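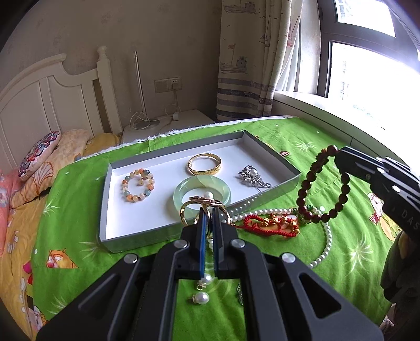 Zular-Bijouは、手持ちグリッパーで人が作業を実演し、その記録をロボットの模倣学習に使うためのデータセットです。対象は、絡まりやすい小物の片付けに絞っています。代表的な課題は「アクセサリーを箱に戻す」で、ベッドの上に広げたネックレスやブレスレット、バングルを、両手のグリッパーで一点ずつ灰色の箱に移します。長い真珠のネックレスと赤い編み紐のブレスレットが箱の手前で絡んでいるような配置は、把持位置の選び方で結果が大きく変わるため、学習と評価の両方に含めました。柄物の寝具の上での収録も多く、背景の模様と対象物を見分ける必要があります。

更新日:6/12/20
管理者:Ilona Csizmadia
状態:公開中。バージョン2

収録方法

実演者は左右の手にグリッパーを1台ずつ持ち、ふだんの手の動きに近い速さで作業します。ロボット本体は収録に使いません。各グリッパーの映像、指の開き幅、手先の位置姿勢を同じ時刻系で保存しています。位置姿勢は映像と慣性センサーから推定した値で、外部のモーションキャプチャは使っていません。

実演者への指示は短くしてあります。箱のふたは開けた状態で始める、対象物を素手で触らない、落としたらそのまま拾い直す、の3点だけです。片付ける順番は決めていません。このため、同じ配置でも実演者によって手順が違います。順番をそろえたい場合は、order_tag の値で絞り込んでください。

遠隔操作データ

Kravetsという名前のサブセットだけは、手持ちではなく遠隔操作で収録しました。操作者が操作用アームを動かし、作業用アームがそれに追従します。手持ちの記録に比べて動作が遅く、把持のやり直しも多めです。二つを混ぜて学習すると速度の分布が二山になるので、混ぜる前に時間方向の正規化を行ってください。正規化の処理は tools/retime にあります。

フォルダ構成

clamar/ 手持ちグリッパーの記録
kravets/ 遠隔操作の記録
meta/ 課題名、実演者番号、収録場所の種別、成否ラベル
tools/ 読み込み、再生、時間調整のスクリプト

エピソードごとに1フォルダで、中には left、right、pose、events が入っています。画像は学習用に一辺256ピクセルへ縮小したものを標準とし、元の解像度のものは別アーカイブで配布します。小さな留め金や細い鎖を扱う場合は、元の解像度を使うことを勧めます。縮小版では鎖がほとんど写らない区間があります。

使い方

tools/load に課題名とサブセット名を渡すと、エピソードが順に返ります。左右の記録は既定で同期済みです。片手だけで学習する場合は hand=left または hand=right を指定します。行動は手先の相対移動量で表しており、絶対座標が必要なときは pose から自分で計算してください。動作確認にはVoltanoのシミュレーション環境を使いましたが、必須ではありません。

成否ラベル

最終時点で対象物がすべて箱の内側にあれば成功です。箱の縁に掛かったものは失敗として数えます。ラベルは2名が別々に付け、食い違ったものは管理者が見直しました。途中で絡まりをほどいた箇所は events に untangle として記録してありますが、開始と終了の時刻には最大5フレームのずれがあります。

既知の問題

光沢のあるバングルでは、窓からの反射で指先の追跡が乱れることがあります。該当する区間には pose_quality=low が付いています。Mayに収録した一部のエピソードでは右手の開き幅が反転していました。バージョン2で修正済みなので、旧版を使っている方は入れ替えてください。
布の変形は記録していません。寝具が引っ張られて箱が動いた場合も、箱の位置は映像から読み取るしかありません。

利用条件

研究目的に限り、改変と再配布を認めます。収録は協力者の自宅で行ったため、映像から場所や住人を特定しようとする利用は禁止します。誤りを見つけた場合は、エピソード番号を添えて課題管理ページに登録してください。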